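Three months of teaching with my hands

Since March I do a kind of work which my mother still cannot explain to her neighbours. I teach household tasks to a robot, but the robot is in another city and I have never met it. I hold a gripper in my hand, I do the task with it, and the camera on the gripper records what I do. Later somebody in the office trains a model with the recordings, and the robot tries to do the same with its own arm.

Some readers asked me to write more about it after my short note last month, so I try to answer everything in one place. My English is from school and from work, please forgive the mistakes.

How I came to it

Before this I was working two years with remote control. It was in a hall in Parkbridge, with a robot of two arms on a table, and I was sitting opposite with a pair of smaller arms. When I moved my arm, the big arm moved too. People imagine that this is very natural, and for the first minute it is. Then you want to pick up a sock and you discover that you do not feel the sock. You only see it, and you see it from the wrong side, and there is a small delay. My shoulders were hard like wood in the evening.

I was not bad at it. My best day was 256 good recordings, but those were very short ones, only a block from one tray to another tray. With cloth I never reached even half of it.

The project where I am now is called Draleo. They send you the gripper in a case, with a charger and a thick booklet, and you work in ordinary rooms. The difference is big. When I close the gripper on a sleeve, I feel in my own wrist that the sleeve is pulling. I can turn my whole body around the bed. I can also make a mistake and correct it quickly, and with the remote arms every correction was a small project.

What I lost is also worth to say. With remote control, everything I did was possible for the robot, because the robot was doing it. With the gripper in the hand I can do movements that no arm on a fixed stand can repeat. My first week was full of these. I was reaching over and under, bending my wrist in a funny way, and I was proud how fast I am. Then the review came back and most of that week was refused. The reviewer wrote only "arm can not go there", again and again.

The rules which I learned slowly

The booklet has many rules, and I will not copy them here. I write only those which I had to learn with my own mistakes.

Move like you are a bit tired. I do not mean slow motion, but without sudden changes. If I jerk the gripper, the software loses where it is in the room, and the whole recording goes to the bin.

Do not help with the other hand. This was the hardest one for me. When a cloth is slipping from the bed, my free hand jumps by itself. For the first days I kept it in my pocket, and later I started to hold the edge of my pullover.

Do not hide the thing you are taking. The camera is behind the fingers, so if I come too low, the fingers and the bracket cover the cloth and the model learns from nothing. I come a little from above, and I stop for one breath before I close.

Begin every recording from a different place. I had a habit to stand always on the same side of the bed, with the same foot in front. A colleague in the chat told me that my recordings all look like one recording. It was a fair remark.

Finish the task and then open the gripper and go back. In the beginning I was stopping the recording in the moment when the cloth was lying where I wanted. But then the robot does not know how to leave. I was told that one of the early models put the towel in the right place and then stayed there, holding it, until somebody switched it off.

Why cloth is difficult

I get this question the most. A cup is always a cup. You take it from the left or from the right, it has the same shape. A piece of clothing has a new shape each time you drop it, and half of it is hidden under the other half. When I take a corner, I know that it is a corner because I wore clothes all my life. The model knows only what I and the others showed to it.

Black clothing is the worst. The folds do not show well, because there is not enough shadow inside the black. Two layers look like one. With a light shirt I can see in the recording where the edge is, but with a black one I must remember it from the real life, and the camera does not remember anything for me. On top of this, our gripper has black fingers and black arms, so black on black is a common complaint in the reviews.

My solution is to choose the surface under it. I tried a white sheet, but in the evening with the lamp it was too bright and the black became only a hole. A dark green blanket was useless. The best until now is strong warm yellow. It makes a clear border around the cloth, and it has enough wrinkles of its own that the model cannot become lazy and believe that beds are flat.

A second difficulty is the thickness. A thick comforter is soft, so when I press the fingers down to go under the cloth, the bed goes down too. I pinch the comforter together with the clothing, and then everything comes up. There is a small trick. I come with the fingers nearly parallel to the surface, I touch the edge of the cloth and push it a little, so it makes a small wave, and then I close on the wave. I was so happy when I found this by myself! Later I saw that it is in the booklet, page 30, with a drawing.

My usual hour

I work best from nine in the morning, when the light from the window is even. I first walk slowly through the room with the gripper, so that the software can make its map of the place. It likes rooms where there are things to look at. Posters are good, shelves full of small things are good, painted walls are good. An empty white room is a nightmare, the map slides away like soap.

After the map I do the recordings in small groups. I mix the clothes in between, I throw them on the bed without looking, and I start again. Between the groups I rest my hand. The gripper is not heavy, but the finger which presses the trigger becomes stiff, and a stiff finger makes a hard close. The team at Atero, who do the training for us, can see this in the numbers. They wrote to me once that my grip after eleven o'clock is different than before. I felt a little bit watched, but they were right, and now I make a longer pause with tea.

I keep my own notebook with the total, although the system counts also. In this moment it says 3,479 recordings sent and 592 refused. In the first month the refused ones were almost a normal part of my day. Now they come seldom, and mostly for the same two reasons, that the map was lost or that I was covering the cloth.

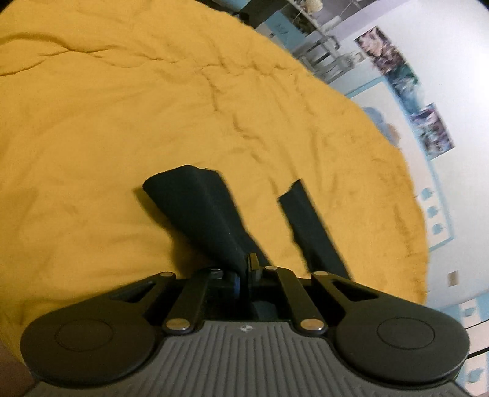

What the robot made from it

Twice I received videos of the robot which was trained with our material. I watched the first one in the kitchen, standing, with my coat still on. It took a black piece of cloth from a bed, and before it closed the fingers it stopped for a short moment. It was my breath! I know that others make this pause too, and that the model is mixed from all of us, but I was sure that it was mine.

The second video was less nice. The robot was pushing the edge to make the wave, then it missed, and it pushed again, and again, all the way across the bed. None of us had shown what to do when the wave does not come. We always succeeded or we deleted the recording. After this video the instructions changed, and now we are asked to keep some of our misses, if we correct them in a calm way. I find it a good rule. I only wish that it came before I deleted so many of them.

Some answers to the comments

To the reader who asked if I am afraid that I teach a machine to take the work of somebody: yes, I think about it sometimes. I cleaned hotel rooms for one summer, at the Magalhães by the harbour, and I remember my back. I have no finished opinion. I would have been glad for help with the bedcovers, and I would not have been glad to lose the job.

To the one who asked if you need technical studies: no. I studied bookkeeping. You need patience and a steady wrist, and you must not be offended when a stranger refuses your work with four words.

To the one who asked if remote control is now finished: I do not believe so. For tasks with much force, or with two hands far from each other, I would still prefer to sit with the two small arms and feel my shoulders in the evening. The hall in Parkbridge is still working and they are still looking for people.

Next month we begin with fitted sheets. I cannot fold a fitted sheet myself, so I am practising first without the gripper. If you have a good method, please write it below - but one that works with two fingers only.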